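Notes for session 2 of the planning block. Bring these with you, and bring the session 1 sheet too if you still have it (Helge has a few spares in the lab office).

## Why two arms need one plan

Last time we planned for a single arm and life was pretty easy. You gave Plullero a start pose and a goal pose, it searched for a path, and off you went. The natural next thought is to run the same planner twice, once for each arm, and press go. Please try this in simulation before you try it anywhere else! Each path may be perfectly fine on its own, and the two can still meet in the middle, because each planner treated the other arm as if it wasn't moving.

We'll work with two ways around this:

- **Joint planning.** Treat both arms as one big robot and search over all the joints together. It's thorough, and slow. In my test run the solver went through 612 nodes before it found a path for the sorting task.
- **Priority planning.** Plan the left arm first, then plan the right arm with the left one's whole timed path as a moving obstacle. The same task took 132 nodes, though you can get stuck if the first arm parks itself somewhere greedy.

## Things the planner doesn't know

Your collision model has the table, the walls and the arm links in it. It does not have cables, and it has no good idea what to do with soft things like wire. Shireen Nel asked about this last term and I gave her a rather breezy answer, so let me do better now — add a padded shape around each wrist, and keep a no-go box over anything tangled until you mean to grasp it.

Have a look at the sorting cell, with the red wire lying between the grippers and the yellow bin behind it, and think about where your boxes would go. Don't forget the cable that loops up from the left wrist.
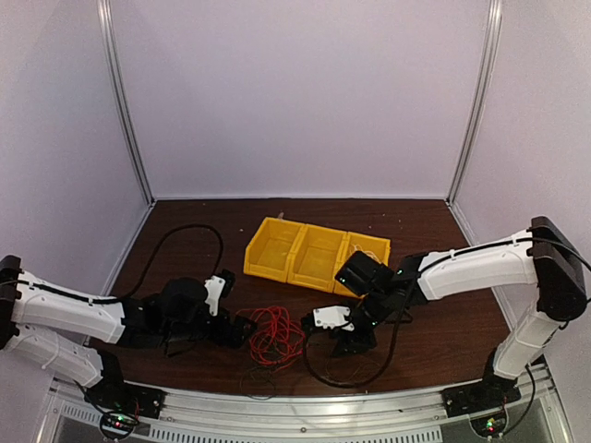 ## For next time

Run both planners on the Fikport task file with seed 49, save the logs, and write a paragraph on which one you'd trust and why. Questions go to me or to Vusumuzi Mabuza, who is very patient about log files.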